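I've come around, slowly and with some grumbling, to owning fewer cups. When we moved to Idley I unpacked 2 boxes of mugs (two whole boxes, for a household of two!) and realized I only ever reach for the same one, the way you keep calling the same old friend. 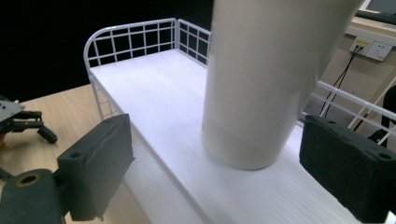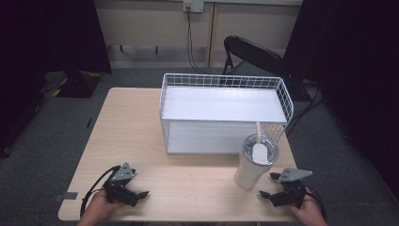 *White cup, white wire.*

My neighbor Junpei Hosoda thinks I'm being gloomy, and says a full cupboard is a kind of welcome. Maybe so, but I'd sooner wash one cup and sit down with whoever has come by.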